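Zirkuvix kitchen arm, after 18 days on my counter

I wanted a machine that would make lunch so badly that I talked myself into the Zirkuvix arm with the Brundero gripper, $725 for the pair. My friends all asked the same thing - can it do a chore yet? Well, sort of!

Wiping is its best trick. Give it a damp cloth and a stretch of bare counter and it goes back and forth quite happily (it misses the corners, but so do I). Picking up a mug by the handle works most days. Bread is a different story. It squeezed my first few slices flat before I found the soft grip setting, buried three menus deep in the app.

Then there's the microwave. Mine is a plain white one with two dials and a round button, and I figured dials would be easier than a touch panel. Nope! Turning the timer took 15 tries one evening, and pushing a dial a hair too far means starting over. A plate with a sandwich on it is harder still, because the arm wants to tilt everything it lifts. Warming up lunch by hand takes me no time at all.

The fingers themselves feel tough and the noise is lower than I expected from the Inlow I tried last November. If you love tinkering, you'll have a great time with it. If you just want lunch, keep your money for now. Three stars from me, and I'd try it again after a big software update.

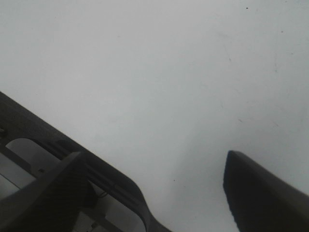
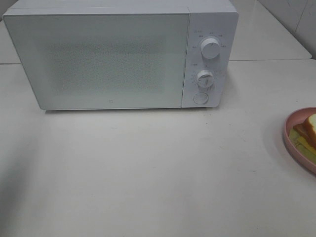
First: the gripper fingers over the bare counter. Second: the microwave and the sandwich plate.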